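Setting up a bench for the hand-held gripper
Stultik workshop, updated 2025-10-25

Since the packing cell went in, two of us on each shift record hand-held demonstrations before the arm takes over a task. The job used to be packing. Now a good part of it is showing how packing is done, and the bench matters more than it did.

1. Clear the bench completely. Labels, tape ends and stray screws all go in the Fender tray.

2. Wipe the top and let it dry. Don't use polish — it adds glare.

3. Turn off the lamp over the bench if the reflection bothers you. Leave the ceiling lights alone, as the next bench needs them.

4. Open the fingers fully and hold them just above the surface. Keep both at the same height.

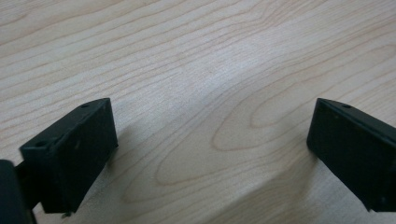
Kusis wrote back after reading the first draft that step 4 is fine for ten minutes but hard on the wrist by the end of a block, and that the roster should treat recording as physical work. We've changed it. Blocks are now 30 minutes, then you swap back to packing.

5. Close and open the fingers once before you start each recording.

6. Write your initials and the task in the log. Recordings are used to train the arm and don't count towards anyone's pack rate. If your rate sheet shows otherwise, tell the shift lead the same day.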